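Packing Week in Putlow

October 2, 2016

We're leaving the Storkovton apartment after 6 years, so I've been busy packing.

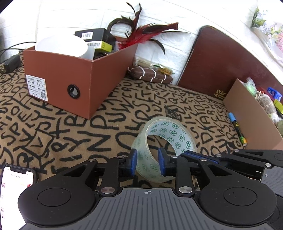
The clear packing tape, on the brown cloth with all the letters. I love the green pinwheel-looking circles printed inside the roll!

More once the kitchen is boxed up. I haven't even started on the Villalobos dishes - wish me luck!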